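Fleduteo pauses its two-armed folding robots after gripper fault
Press release
Pekside, 25/08/2020
For immediate use

Hello all. I'm Josée Desjardins and I look after the folding project at Fleduteo. I'd much prefer to be writing to you with cheerful news, but we've had a fault, we've stopped the robots while we sort it out, and I'd like you to get the story from me.

What went wrong

Our two-armed machines fold sports kit for clubs and kit hire firms. On one of them, at our Pekside workshop, the left gripper closed when it had been told to stay open. My colleague Siu-ming Kwan was straightening a shirt on the table at the time and got two fingers pinched. He had a bruise, a cup of tea and the rest of the afternoon off, and he's fine (he has asked me to say so, as his mum reads these).

He should never have been able to reach in while the arms were live. That's our fault and we're not going to wriggle out of it.

Why it happened

Upendo Mwaipopo went through the logs that same evening. The gripper had lost its signal for a moment, and when the signal came back the controller replayed the last command it had stored, which was "close". We then ran 200 folds with the cable being flexed on purpose and got the same thing to happen 12 times. That's far too many for a machine people stand next to!

The trouble starts where the cable meets the gripper module. It bends every time the wrist turns, and on the older arms it was held with less slack than it needs. The replayed command is a separate mistake in our own software, and to my mind the worse one. We'd had a report of a twitchy gripper back in May from MacPherson, who test for us, and we put it down to a loose plug. We should have looked harder.

What we're doing about it

All 49 machines are switched off for now, including those out with customers. Before any of them goes back to work:

1. The software will be changed so that a gripper which loses its signal stays where it is until a person restarts it.

2. Every gripper cable will be refitted with more slack, and Nekar, who supply our cables, will check the plugs.

3. Each machine will do a supervised run on real kit, shorts and shirts together, with both grippers watched from start to finish.

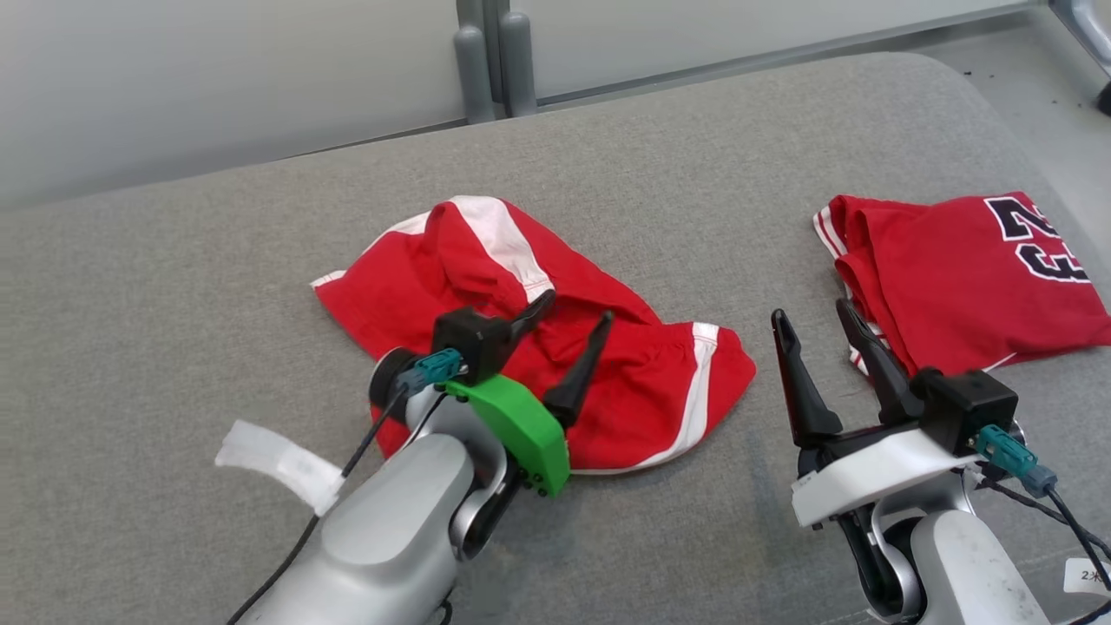
4. A light barrier will go across the front of the table – reach in and both arms stop.

If you have one of our machines

Please leave it off at the wall, even if it has been behaving beautifully. Francine Beaulieu is ringing every customer this week to book a visit, and you won't be charged for the work or for the days you've lost.

Press questions can come to me or to Jaxon Wong at the Pekside office. We'll put out another note when the first machines are running again.

Ends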